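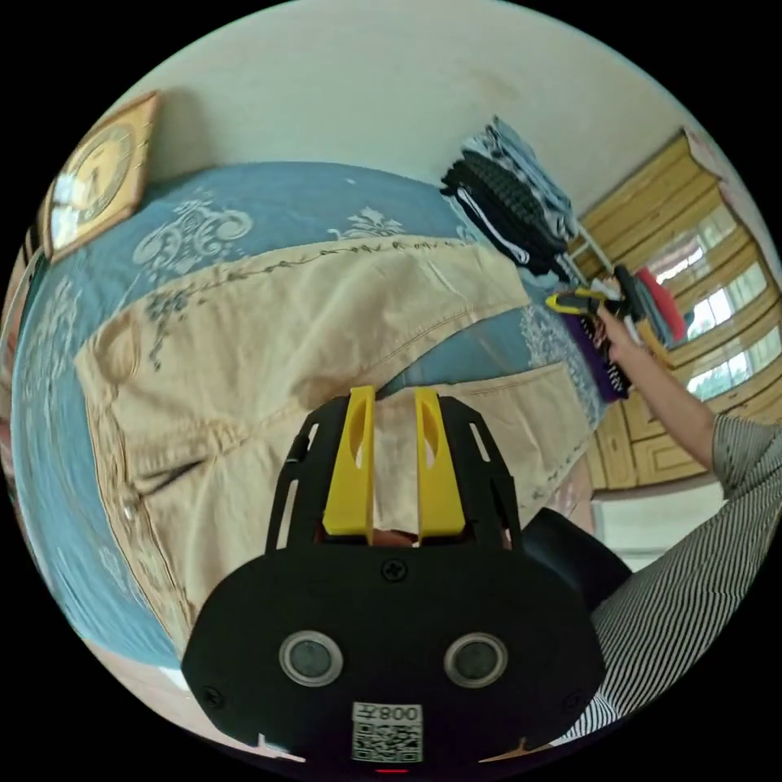 本页最后修改：12月，16:40

工作记录：米色斜纹长裤，水洗尺寸变化与缝口起皱

续上页。上页末尾提出的问题是：同一卷面料裁出的裤子，前片与后片洗后长度不一致，外侧缝在膝部以下起波。当时怀疑面料预缩不足，本页的结果只支持一部分。

面料为Nanley的棉斜纹，批号2436，成品克重标称305克每平方米。收货后未另做退浆。布卷在架上竖放过一段时间，外圈有轻微压痕，裁前已切除。布边比布身紧，松布后仍能看出边部略短，排料时避开了这一段。

松布在裁床上进行，摊开后静置过夜，不加压。上一轮是拆卷后直接拉布，层数也偏多，底层与面层的经向张力差别没有记录，无法回推。以后拉布单上要加一栏，写明松布开始和结束的时刻。

裁片
前片、后片均按经向排料，无倒顺。核对裁片时发现，上一轮有一部分后片为了省料偏转了一个小角度，标记图上看得出，裁剪单上没有写。斜纹布偏转以后，洗后不只是缩短，裤腿还会绕轴扭。这与上页记的“后片短”混在一起，单看长度分不开。本轮全部取正，省料的排法作废。

缝制
外侧缝用Thomas平缝机，包缝后劈缝；内侧缝用双针链缝。底线张力沿用旧设定，只调压脚压力。上一轮外侧缝的面线偏紧，未洗时缝口就有细小皱缩，熨烫后压平，洗后又出来。所以外侧缝的波纹至少有两个来源：缝纫时带进去的，和面料缩短以后线迹多出来的。两者形态不同。前者波距短而均匀，与针距相关；后者波距长，集中在裤腿下段。

袋口单独说明。斜插袋的袋口线接近斜向，不加牵条时很容易拉长，洗后袋口微张。本轮在袋口内侧加直丝牵条，牵条与袋布同时预洗。没有预洗的牵条洗后会缩，把袋口抽紧，袋口下端出现一个小鼓包，上一轮的返工大半是这个原因。

水洗
设备为Sonder滚筒机，程序用棉布常规档。陪洗布按总负载补足，陪洗布为同类棉布，不混化纤。洗涤剂用Caso无磷粉，不加柔软剂。脱水结束立即取出，抖开，不拉扯裤腿。

一个需要改掉的习惯：上一轮脱水后裤子在筒里留了一段时间才取，褶痕在湿态下定住，量长度时要用手抹平，抹的力度因人而异。抹得重，读数就偏长。这一条比洗涤剂的影响大得多。

干燥采用平摊晾干，未用烘干。悬挂晾干做过对照，裤腿受自重拉伸，经向缩率看上去变小，再洗一次又显出来。悬挂的读数不并入主表，只在备注里留着。烘干另做，等滤网清理后再开始，目前排风偏弱，烘干终点不稳定。

测量
测量前在标准大气中平衡，衣物平放，去除明显褶皱但不施加张力。标记点用缝线打，不用水消笔。水消笔的线洗后不可见，上一轮是按印象补标的，相关数据全部划掉，不再引用。

膝下一段的标距，洗前统一为162毫米，起点在膝位刀口，终点朝裤脚方向，前后片各标一组。选这一段是为了避开膝部以上的弧线；标在弧线上，尺子怎么放都有偏差。横裆只做参考，量取时两侧折叠位置难以一致，重复性不好。

结果
洗一次后，经向收缩约14‰，前片与后片之间没有看出稳定的差别。也就是说，在裁片取正、松布充分的条件下，上页所记“后片短”没有重现。纬向变化很小，低于我们读尺的把握，不写数值。

第二次洗涤后经向仍有少量收缩，第三次基本停止。由此看，面料本身有残余收缩，但不至于造成上一轮那种程度的波纹。供方单据上写的是预缩整理，没有写整理后的残余缩率，需要补要。

外侧缝起皱按标准样照评级，在同一灯位下看。降低面线张力的一组明显好于旧设定，洗后仍有轻度长波。压脚压力降低的一组，单独改这一项效果不明显，上下层错位反而增加，裤脚处对不齐。两项同时改的一组与只改面线的一组接近。暂定只改面线。

裤腿扭转：取正的裁片洗后，外侧缝位置基本保持在侧面。补做了一条故意偏转裁的，洗后外侧缝向前移，平放时裤脚处能直接看出来。方向与斜纹方向的关系记在工艺卡背面，左斜和右斜相反，换面料时要重新确认。

色泽
米色洗后略变浅，缝边突起处比平面处更明显，属于摩擦造成的泛白。沾色未见异常。对色时注意灯源，日光灯下偏黄，窗边偏灰，评级一律在灯箱内做，不在工作台上下结论。染料批次没有更换，暂不追。

熨烫
蒸汽熨烫会把一部分收缩拉回来，拉回多少取决于烫工的手法。测量全部在熨烫之前完成。成衣出货前当然要烫，但烫后的尺寸不能拿来判断面料，只能用来核对规格单。规格单上目前没有注明是烫前还是烫后，裤长的争议大多从这里来，表头需改。

误差与保留意见
一、样本偏少，只用了一个批号，不能推到其他卷。
二、标记线本身有粗细，读数以线的内侧为准，上一轮用的是外侧，两轮绝对值不可直接比较。
三、洗衣机进水温度未接记录仪，只看面板显示。冬季管网水温低，前段升温时间变长，实际处理时间可能与夏季那一轮不同。
四、陪洗布使用次数较多，表面起毛，下次更换一半，更换后先空洗。

待办
向Nanley索取2436批的整理单和残余缩率。
裁剪单加“是否偏转”一栏，空着不收单。
Thomas机面线张力设定写到机头标签上，旧标签揭掉。
袋口牵条预洗后再入库，未预洗的另放。
烘干组的测量沿用同一标距，读线的内侧。
规格单表头区分烫前、烫后。

补记：下午把偏转裁的那条又洗了一次，外侧缝前移没有继续增加，裤脚处的波纹与第一次相同。腰头内衬边缘有一小段起泡，未处理，待拆开看粘合面。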